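Twenty Tries Before the Bench

At Prumstead Technical High School, the robot arm stays locked until a student's program has run in simulation 20 times without a fault. The rule applies to everyone in the automation elective, including the two seniors who wrote most of the scoring script. It has been in place since August, when the course was rebuilt around a single task: move rectangular blocks on and off a pegged board, one at a time, and put them where the work order says they go.

The task sounds small. Tahmineh Alipour, who teaches the elective, picked it for that reason. She spent nine years commissioning packaging lines before she moved to the classroom, and most of the faults she was called out to fix came down to a part sitting a few millimeters from where the program expected it.

"Students want to start with vision and planning," Alipour said. "I want them to start with a box and a place to put it. If they can't write down where the box is, a better planner only gets them to the wrong spot faster."

The class has 22 students and one physical arm, a secondhand unit the school calls Araya after the name painted on its crate. With a single arm, each team gets a bench slot of 20 minutes every other week. Simulation seats are not limited in the same way. The school's lab computers run the model overnight, and a student can queue a batch of trials before leaving and read the log the next morning.

The course model, named Vokevum by the first group to use it, holds a tabletop, a board with blocks and pegs, an open tray and a gripper with two parallel fingers. Students can change the starting position of each block, the friction of its faces, the closing force of the fingers and the direction of the light. The last setting matters only to teams that work from camera input. Under the default lighting, large parts of the work area fall in shadow, and a block can be bright at one end and gray at the other.
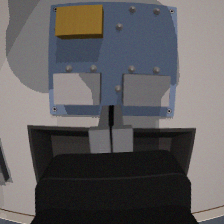 A team called Flistano ran into this early. Its program found blocks by brightness, with a fixed threshold set on evenly lit test images. On the default setup it reported a half-shaded white block as a much shorter one and computed a grasp point well off center. The fingers closed on one end, the block rotated during the lift, and the trial was scored as a drop. The team lost most of a week adjusting grip force before anyone plotted the detected outline over the camera view.

The fix took one afternoon. The students replaced the brightness test with an edge fit and added a check that rejects any outline whose length differs from the known block length by more than a set margin. The check was Alipour's condition for signing off. A program that stops and reports a bad reading passes the fault review. A program that guesses does not.

Scoring is done by script. A trial starts with the gripper in its home position and ends when the block is released or the time limit is reached. The script records the final position error, the final rotation error, the peak contact force on the pegs and the total travel of the arm. Contact with a peg is allowed below a force limit. Above it, the trial is a fault, and the count of clean runs goes back to zero.

That reset is the least popular part of the course. One team reached 18 clean runs and then clipped a peg on the next approach. The cause was a waypoint set too low, which had been clearing the peg head by a small margin on every earlier run. Random variation in the start position used up the margin. The students asked to keep their count, and Alipour declined. They raised the waypoint, accepted a slightly longer cycle, and started over.

Transfer to the real arm brings its own problems. Araya's joints have some play in them, and the gripper closes more slowly than the model assumes. In the first month of bench sessions, programs that had passed in simulation completed 72 percent of their placements on the hardware. Most of the misses were releases that came too early, with the fingers still moving when the arm began to retract. The students measured the closing and opening times with a phone camera and put the values back into the model. They also added a short dwell before each retract.

Grades depend more on the log than on the score. Each team keeps a running file with the parameter changed, the reason for the change, the expected result and the measured one. Entries that read "tuned until it worked" are sent back. Alipour reads the logs at about four in the afternoon, when the lab is still open, and walks over to the team if an entry is unclear.

The spring unit will add a second board and a work order that changes partway through the run. Programs will have to finish the current placement, read the new order and continue without returning to the home position. Two teams have already started on the state machine. The bench rule stays the same, and the key to the arm's enclosure stays in Alipour's desk.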